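Skillano two-arm table - FAQ
Last updated: December 31, 2022

Where is it set up?
In the Flatby shared workshop. Both arms share one long brown table.

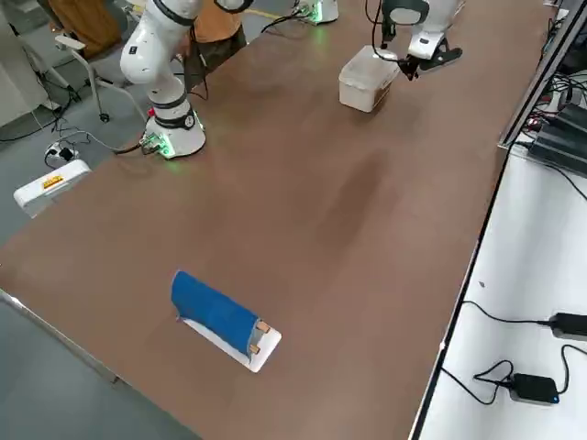

Members can book it once they've done the safety session. Bookings are 85 minutes.

Does each arm need its own program?
No. One script runs both - start from the September copy.
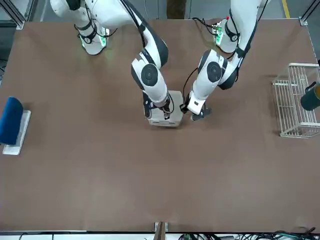 Keep speed at 4 percent for a first run, then raise it in steps.

Can I leave parts on the table?
Yes, if they're outside the reach of both grippers.
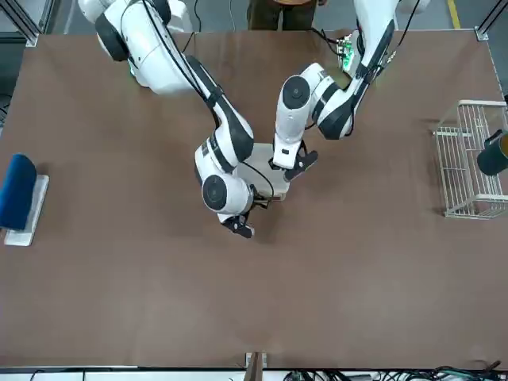
Label them with your member number. Unlabeled parts go to the Pickering shelf.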